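Projects > Hekmont Kitchen > Progress reports
Print this page | E-mail this page

Progress report to the Plalleck Fund
Prepared by Apinya Rojanasak, 6 May 2026

Spending to date is almost 3,000 of the grant. The tap finish has been agreed and the bamboo boards are in use.
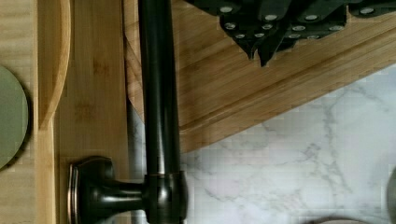
Tap with single lever, dark bronze finish.

The toaster stays on the marble-patterned worktop, at the front, away from the tiled wall.
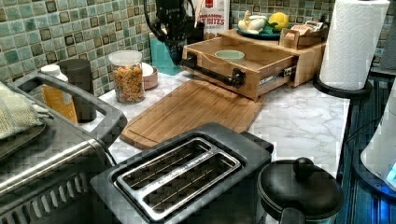 Page last changed: 6.05 pm, R. 2

Bowls and boards are kept within reach of the worktop. Shelf labels are outstanding.
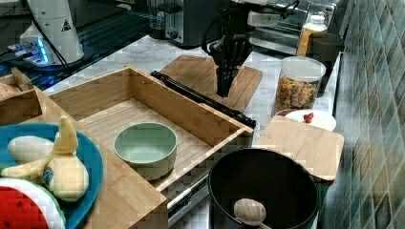 When will the wall shelves be fitted?
In November, once the Sangkhawat order is delivered.

The wooden drawer unit runs on metal slides. A further 1,000 is requested for two more units.

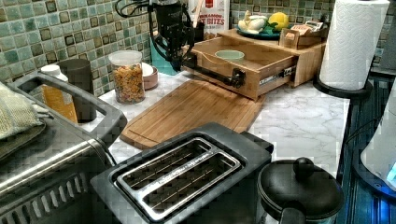
Drawer unit, partly open, with small green bowl.

Contact: Hekmont Kitchen office | Back to top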